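2024-11-21
Wustura cell, simulation bench, arm stall on approach

Picking up from the entry on the gripper offsets. The stall came back this morning on the overhead camera build, same as before: the arm reaches out over the table, gets the gripper down next to the target, and then the controller throws a following error on the wrist and holds. No motion after that until the fault is cleared by hand. On the real arm in Harnitz the same program would have dropped into a protective stop, so I am treating it as a safety matter and not only as a sim annoyance.

Ran the pick 65 times with the table layout left alone. 60 went through. Of the five that did not, 3 stalled with the wrist error, and two were plain missed grasps which I am leaving out of this entry (wrong height, known, Catacutan ticket already open).

What the stalls share:
Target close to the arm side of the table, so the elbow is folded up high.
Approach speed at the default, not the reduced setting.
Planner picks the second wrist solution, with the long way around.

The third point is the one I care about. The planner should never choose that solution for a target this close. I printed the joint values at the moment of the fault and the wrist was commanded to swing nearly a half turn in the last bit of the approach, with the gripper already low. On hardware that would sweep whatever stands near the target. In the sim it only trips the error limit.

Held the last one at the fault and kept the state. Gripper is out over the dark tabletop beside the small pale green item, and the blue box, the red one and the tan square are all over toward the far long side. So there is free space for the elbow and the planner had no obstacle to avoid there.
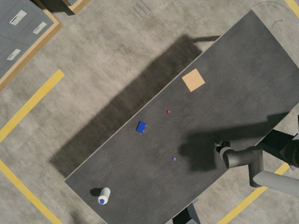
Dörte Hagedorn read the log over lunch and thinks I have the order wrong. In her view the bad wrist solution is a result and the cause is the seed: after a fault reset the planner starts from the stored home pose and not from where the arm really stands, so the "nearest" solution is nearest to the wrong thing. She asked me to check whether every stall came within a few picks of a reset. She also wants the error limit left where it is until we know, and I agree. I had been tempted to widen it.

Checked. Two of the stalls do follow a reset closely. The other does not, or the reset was not logged – the log rotates at restart and I lost the early part. Changed the logger so it appends.

Then tried it on purpose. Cleared the fault, sent the near target straight away, default speed. Stalled. Cleared again, forced a fresh read of the joint state before planning, same target. No stall. Did each version 3 times with the same result, which is too few to call it closed.

Changes made today:
Joint state is read again before every plan, no cached seed.
Any plan with a wrist swing over 60 degrees below the safe height is refused and logged.
Approach speed stays on reduced in the Lastthorpe profile.

Not done: the same check on the controller side. The refusal lives only in our script, so anyone jogging from the pendant gets no protection from it. Gijs Van Damme has the controller config and will need the joint dump. Copied it to the shared folder next to the log.

Please do not run the near targets on the Harnitz arm until the controller check is in.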